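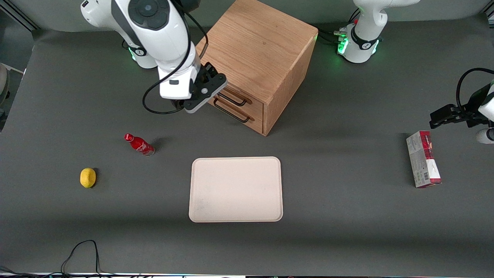

A wooden drawer cabinet on a gray tabletop.

Drawer Labels Are a Records Problem
By Inger Fogh
February 17, 2022

Most small workshops keep their parts in drawers, and most of those drawers are labeled by what was in them on the day someone bought the label maker. I want to argue for a different practice. A drawer should carry a location code and no description at all. The description belongs in a list.

The objection is obvious and I will state it fairly. A drawer marked "M4 washers" can be read by anyone who walks up to it. A drawer marked C-07 can't be used without a second step. For a person with a single cabinet at home, that second step is a waste of time and the descriptive label wins. My argument applies to shared storage, where several people put things away and a different set of people come looking.

In shared storage the descriptive label fails in a predictable manner. The contents drift. A batch of washers runs out and is replaced by a slightly different washer, which goes in the same drawer. Then a bag of spacers is added, as there is room. The label is now wrong, but it is still legible, and a legible wrong label is trusted for a long time. A person looking for spacers doesn't open the washer drawer. They order more spacers.

When I took over the stores at Hirngate, the shop held 536 labeled drawers across two rooms. Rochelle Baxter and I opened them all in September, over several evenings. We found full drawers with labels describing parts that had been discontinued before either of us was hired. We also found the same hose clamp in 15 separate places, under names that included "clips," "bands" and "misc. plumbing." Each of those names was reasonable to the person who wrote it.

This last point deserves more attention than it gets. Free-text naming has no authority behind it. Two competent people will name the same object differently, and one competent person will name it differently two years later. Libraries dealt with this long ago by separating the shelf mark from the subject heading. The shelf mark says where the book stands. The subject heading says what it concerns, and it can be corrected without moving the book. A descriptive drawer label merges the two functions and performs both badly.
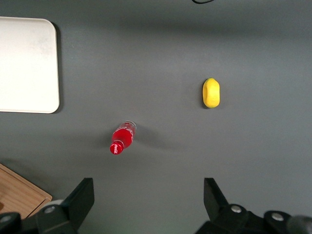
The cost of the code system is the list, and lists decay as well. Jahangir Liyanage, who ran the stores at Finon before retiring, holds that a bad list is worse than a bad label, on the grounds that a bad label can at least be disproved by pulling the handle. I take the point. A list of 3000 lines that was accurate in one year and neglected for the next three is an expensive piece of fiction.

My answer is that a list can be audited and a wall of labels can't, at least at any reasonable cost. A list can be sorted. Duplicates show up next to each other. Each line can carry the date it was last checked, and the oldest lines can be pulled out and verified in small batches. We check one column of drawers per week and record the result even when nothing has changed. The work takes less than an hour, and it is assigned by rota so that it doesn't depend on anyone's enthusiasm.

Some details matter more than they appear to. Codes should be short and should not encode meaning. A scheme in which F stands for fasteners will break the first time fasteners outgrow their cabinet. Codes should be fixed to the cabinet body and not to the drawer front, because drawers get pulled out and returned to the wrong slot. Letters that resemble numerals should be left out. A printed copy of the list should hang beside the cabinets, since a list that needs a login won't be consulted by a person with grease on their hands.

Malou Dalsgaard has suggested a compromise, with the code in large type and a description in small type below it. We tried this on one cabinet. People read the small type and ignored the code, and within a few months new items were being put away without an entry in the list. I would not repeat it.

The code system asks people to do slightly more work each time they look for a part. I think that is the correct place to put the work.

14 comments | 2 shares
Contact the editor | © 2022 Skustside | Back to top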